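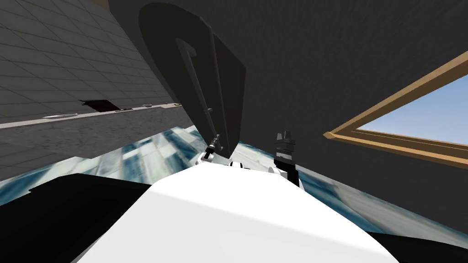 Norbert Lengyel wrote back to my first draft of this talk and said a simulator is a very expensive way of not owning a robot, and he'd like to hear me argue with that for a while. So Norbert, hi, I see you in the second row, and I'm going to try.

Leave the render up while I talk. It comes out of the Womeo room pack, which is the thing under review tonight. White body, two arms, gripper pointing up on the right, blue and white marble floor running behind everything. Let people look at it.

OK so what you get. Womeo is a subscription, 3,660 a year for a small team, and for that you get 12 room sets, the robot models and a scene editor. We had it at Foroda for nine weeks. Botond Tóth did the install and I did most of the complaining.

Good stuff first. Setup took one morning (slow down here, last time I rushed it). The joints are named sensibly! If you've ever opened somebody's robot model and found forty parts called "link_new_final" you know why I'm happy. And you can swap the surfaces on a room without touching the layout, so the same kitchen can have a marble floor in one run and plain boards in the next. I used that every single day.

The camera tools are where I changed my mind. You can hang a view almost anywhere, at any tilt, and I thought that was a toy. Then Szabolcs Oláh asked me what our software would do with a room that's leaning over sideways, with the robot's own body taking up the bottom of the picture. I didn't know. We ran it. It did badly, and I was kind of thrilled, since finding that out at my desk cost me a coffee.

Pause, drink water.

Now the grumbles. Textures stretch. Look at the floor in the render, the pattern is pulled and distorted at this angle, and if your vision code leans on floor texture you need to think about that. Flat gray surfaces next to other flat gray surfaces are tough too - the big paddle shape against the dark wall is only a touch lighter than what's behind it. I like that as a test. Attila Fekete hates it and wants a lighting slider, and he's probably right.

Support is slow. I sent 8 tickets and got five answers, two of them very good. The Szalai pack is cheaper and they pick up the phone, but the rooms are plain boxes and you'd be building your own shelves by week two.

Norbert's question again. Would I buy it in place of a real arm? No. Would I buy it before one? Yes, and we're renewing in June.

If there's time: the Premasdale demo, start from the saved session, NOT from scratch. Miklós Vincze has the spare laptop. Then questions.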